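Dedton Workshop, Equipment Planning Meeting, March
Present: Ataberk Akbulut (chair), Iona Geddes, Teodor Sârbu. Minutes: Bình Văn.
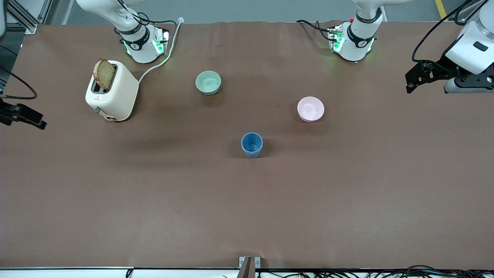
Two-arm table with toaster, bowls and cup.

1. Minutes of the last meeting were accepted.
2. Teodor asked for 6 spare gripper fingers and a new table sheet. Agreed.
3. The offer from Dimach for a third arm stays open 29 days. Iona will ask if service is included in the price.
4. More kitchen items: limit of 151 dollars approved.

Next meeting at 9:00 in April.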